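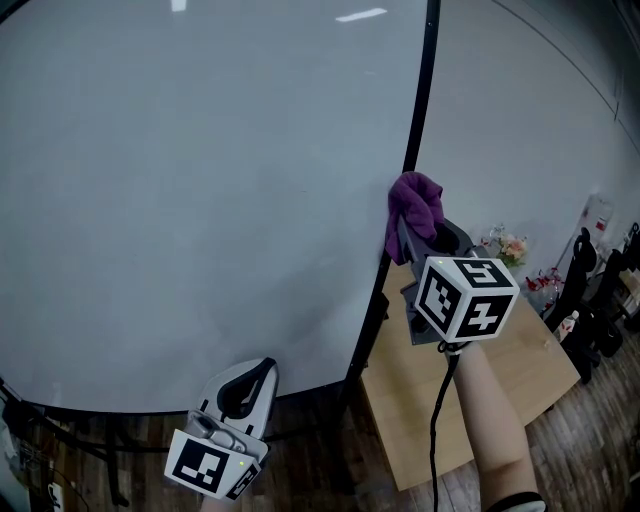

Page 48

6. Practice pick with the Catilus hand-held grippers

Complete this section before you record any work. You need both grippers, the head camera and one soft cloth. Set up at a table you can reach without leaning.

1. Put on the head camera and tighten the strap at the back.

2. Take one gripper in each hand. Hold them upright, with the marker cubes in view of the head camera.

3. Check the indicator light on each gripper. Steady green means the gripper is paired. If it blinks, see page 83.

4. Let the cable hang clear of your wrist and the table edge.

5. Close the fingers of one gripper on the cloth and lift it until it clears the table. A loose fold is easier to grip than a flat layer.

6. Hold for a slow count of three, then lower the cloth and open the fingers.

7. Repeat with the other hand.

Note: Sleeves and cuffs must not cover the cube. If the tracking tone stops during a lift, turn your wrist until it returns – you do not need to start over.

Note: Glossy tabletops can reflect ceiling lights into the head camera. Move to another side of the table if the Devenell app shows a glare warning.

Caution: Keep fingers and jewelry away from the gripper tips while they close. Do not carry a gripper by its cable or its marker cube.

Cleaning the cube faces is covered on page 103.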